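How to Prepare and Submit Your Monthly Brewery Production Report

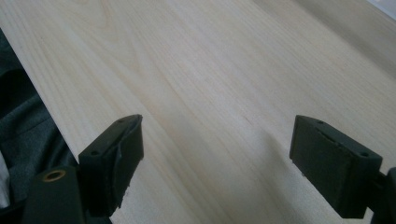

All licensed breweries in the Skara district must file a production report each month, including months in which no beer was brewed. The procedure below applies to breweries, brewpubs and contract brewers holding a district license. It replaces the instructions issued in April.

Before you begin

Have the following records at hand:

Brew log for the reporting month
Opening and closing inventory counts
Packaging records for kegs, cans and bottles
Transfer slips for beer moved to or from another licensed site
Your license number and filing code

All volumes are reported in gallons. If your brew log is kept in barrels, multiply by 31 and enter the result to the nearest whole gallon.

Step 1. Enter your opening inventory

The opening inventory must match the closing inventory on your previous report. If the two figures differ, do not change the opening figure. File an amended report for the earlier month first, then return to the current one.

Step 2. Record beer produced

Enter the volume of finished beer, measured after fermentation and before packaging. Beer still in the fermenter on the last day of the month is not finished beer and belongs on line 5. A batch brewed on shared equipment is reported by the license holder named on the brew log. Pultar Brewing and Plarari Ales, for example, share a brewhouse but file separately, and each reports only its own batches.

Step 3. Record removals

Removals are divided into taxable and nontaxable volumes. Taxable removals include beer sold to distributors, sold to retailers or served in your own taproom. Nontaxable removals include beer sent for laboratory testing, beer exported, and beer transferred in bond to another licensed brewery.

Samples poured for visitors are taxable – this applies whether or not a charge is made.

Step 4. Record losses

Enter spillage, filtration loss and beer destroyed on site on separate lines. Any single loss of more than 10 barrels requires a written statement giving the date, the cause and the tank number. Attach the statement to the report.

Step 5. Calculate your closing inventory

Add the opening inventory, beer produced and beer received. Subtract all removals and losses. A brewery that ends the month with 998 gallons on paper and 838 gallons by physical count has a shortage of 160 gallons, and must enter that amount on the shortage line. The physical count is then carried forward as the closing inventory.

Step 6. Sign and submit

The report must be signed by the license holder or by an agent whose authorization is on file. Reports may be submitted online or delivered to the licensing office at the Ní Chonaill Building during business hours. Faxed copies are no longer accepted.

Reports are due by the 10th of the following month. When the 10th falls on a weekend or public holiday, the report is due on the next business day.

Correcting a report

To correct a report already filed, mark the amended box at the top of the form and complete every line again. Partial corrections will be returned. Keep a copy of both versions with your brewing records.

Page last updated Monday, August 30, 2021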